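# Vundby bench notes and task log

This folder holds the task log, the shift notes and the interview summaries from the Vundby sorting bench, where two robot arms now share the work of picking through mixed small parts with the people who used to do all of it by hand. I've tried to write it so that someone from another site (hello, Serrano folks!) can pick it up without phoning me, though you're very welcome to phone me too.

Last tidied: 2020-06-29
Kept by: Fernanda Bragança

## What's in the folder

| File | What it holds |
|---|---|
| `tasks.csv` | one row per task the arms were given, with the outcome and who was at the bench |
| `shift_notes/` | 56 handwritten notes, typed up with the spelling left alone |
| `interviews/` | summaries of talks with 11 people from the bench and the packing room |
| `parts_list.md` | local names for parts, including the rude ones we agreed to keep |

The column `handover` in `tasks.csv` is the one most people ask about. It says `y` if a person had to step in and finish the task, and `n` if the arms got through it. It's blank for the first 17 rows, as we hadn't thought of it yet, so please don't read a blank as a no.

## How the work has changed

Before December, sorting meant sitting at a tray for most of a shift, turning over returned bits and pieces and deciding which bin each one belonged in. People were good at it and quite a few of them liked it, and I don't want these notes to pretend otherwise. What they didn't like was the sore necks and the long stretches without a word to anyone.

Now the arms do a fair share of the lifting and placing, and the person at the bench looks after the odd ones: the part that won't sit still, the fitting that looks like three other fittings, anything with a bent leg. Several people told us the day feels shorter. Others said it feels choppier - you get called over, you fix something, you go back to what you were doing and you've lost your place. Both views are in `interviews/` and neither has been trimmed.

Pay grades stayed as they were, but the job title changed from "sorter" to "bench lead". That caused more talk in the lunchroom than the arms did. Training takes around 11 hours, spread over a couple of weeks, and people get to choose who sits with them for it.

## Reading the task rows

Each task uses a handful of parts on brown paper. `part_held` is whatever a gripper has hold of at the time of the entry, and `arm` is `L` or `R` from the robot's own side, so it may feel backwards when you're standing across the table. I still get it wrong before my first coffee.

Part names are our best guess from the look of the thing. If the label on a part couldn't be read, the row says `unsure`, and we'd much sooner have a column full of `unsure` than a wrong part number that travels on to Nonix and turns up in an order. 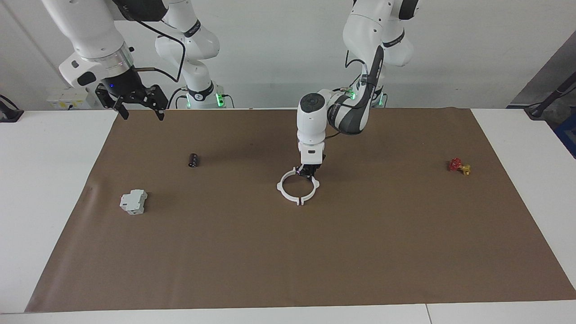
*Left arm holding a white ring over the paper, right gripper open, three small parts still down.*

## Known gaps

- Notes from the late shift are thin. They were busy, and the typing-up fell to whoever was least tired.
- The Dutach trays were swapped for a shallower kind partway through, and I haven't marked where.
- Two people asked for their interviews to be left out, and they are.

## Using and sharing

Anyone at Vundby or Serrano can use the lot. Please don't use `handover` to compare one person with another; the bench crew agreed to the log on the understanding that it wouldn't be used that way, and I gave them my word on it. If you add notes of your own, put your initials at the bottom and leave other people's wording alone. Corrections to the parts list can go straight in.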